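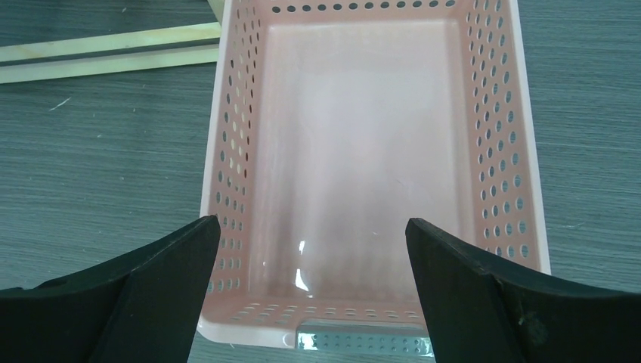 Cesto cor-de-rosa perfurado entre os dedos abertos da garra, na bancada de ensaio.

Perguntas frequentes – aquisição de células robotizadas de manipulação

Que custos deve prever o orçamento inicial?
O braço, a garra, a câmara de punho, a bancada e a integração. A Plusley apresenta cada rubrica em linha separada. Os cestos e demais recipientes são adquiridos pelo cliente.

Posso manter os recipientes que já utilizo?
Na maioria dos casos, sim. Solicita-se o envio de 2 unidades de cada modelo para ensaio. As paredes perfuradas e as pegas recortadas devem ser indicadas no formulário, pois condicionam a escolha dos dedos.

Quanto custa a avaliação prévia?
O valor é de 400 euros, deduzido na encomenda da célula Drundis.

Qual é o prazo de entrega?
Seis semanas após a adjudicação. As encomendas recebidas em dezembro transitam para janeiro.

Os dedos da garra estão incluídos na manutenção?
Não. São considerados consumíveis – o jogo de substituição custa 500 euros.

É possível o aluguer?
Sim, através da Bellini, mediante contrato próprio.

3 comentários

gestao_compras: O transporte dos recipientes para ensaio é pago por quem?

Plusley: Pelo cliente, na ida. A devolução fica a nosso cargo.

oficina.norte: Falta a tabela do aluguer.

12 partilhas

© Plusley | Contactos | Voltar ao topo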